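Two-Handed Bin Practice With Hand-Held Grippers at Home

Posted March 2026, Duremcombe build log

If you've been following along, you know I finished the second gripper over the winter, and now the fun part starts! This page covers how I set up a pick-and-place practice area around one clear storage bin, what I put in it, and how I run a session with a gripper in each hand. None of it needs a real workshop. A table, a bin and an hour will get you going.

Soft pouch, full glass, small tube: three very different grips around the same clear bin.

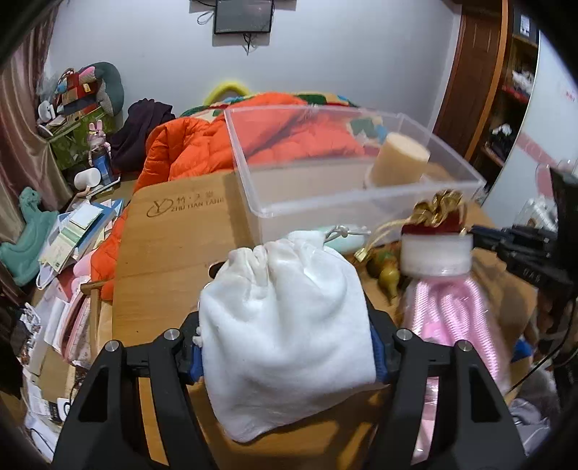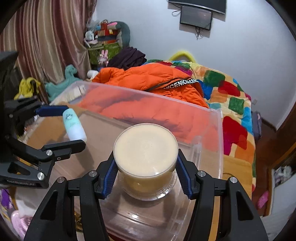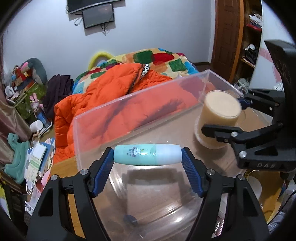 What you need

Two hand-held parallel grippers with ribbed finger pads
One clear plastic storage bin, open at the top, wide enough for both grippers at once
A mix of household objects: soft, hard, round, and at least one that you'd hate to drop
A timer
A notebook, or a spreadsheet if you're tidier than I am

Step 1: Check the pads and pivots

Squeeze each gripper a few times with nothing in it. The fingers should close evenly and the pads should meet flat. If one side lags, back off the pivot screw a quarter turn and try again. Mine loosened up a lot after the first 80 grips, so check twice in the first session.

Wipe the pads with a barely damp cloth and let them dry. Dust on the ribs makes a huge difference on glossy plastic (I lost a whole afternoon to this in August and blamed my wrist).

Step 2: Place the bin

Set the bin on a slight diagonal to you. Square-on looks neater, but the two gripper bodies bump into each other over the near wall. Leave a clear landing spot on the table for whatever comes out.

Step 3: Start soft

Fabric pouches are great first objects. They squash, they forgive a bad angle, and you get to feel how far the jaws travel before anything really holds. Take hold of the body of the pouch, lift it straight up, pause, and set it down. Then try it again from the other side.

Step 4: Move to small hard things

Little tubes and bottles want to roll. Pinch them lengthwise, so the two ends sit between the pads, and keep the squeeze light until you're clear of the table. Too much force and they shoot out sideways, which the cat enjoys more than I do!

Step 5: Try a full glass

Work up to this one. Fill the glass with water while you're learning, keep a towel within reach, and go slowly enough that the surface stays level. Grip below the rim with both pads flat on the glass.

Step 6: Use both hands

Now hold one object in each gripper over the bin and lower them one at a time. Swap which hand goes first on every run. It feels hopeless for ten minutes and then your arms sort it out, and it's a wonderful feeling when they do.

Step 7: Log it

I write down the object, the hand and whether it was dropped. My running total is 937 grips. The Drurngate template works fine for this, but three columns on paper will do.

If something keeps slipping

Tilt your wrist before you squeeze harder. If that doesn't help, look at the pads for a shiny worn patch and rotate them end for end. I got 28 sessions out of the first pair before doing that.

Next up is a wrist strap, as my forearms are complaining.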